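Rivero Court Tenants' Association
Minutes, March 19, 2026

Minutes of the October meeting were approved as written.

Laundry room: Tavares quoted $871 to replace the second dryer. A repair would cost $572 and carries no warranty. Members voted to replace it.

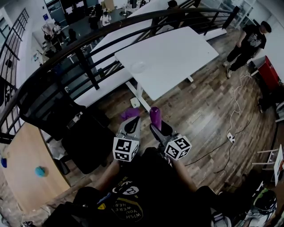
Bike storage: The yearly fee stays at $45. Tags must be renewed by the end of the month.

Hallway lights: Vaveo has not returned our calls. The secretary will write to them again.

Meeting adjourned at 8:50 p.m.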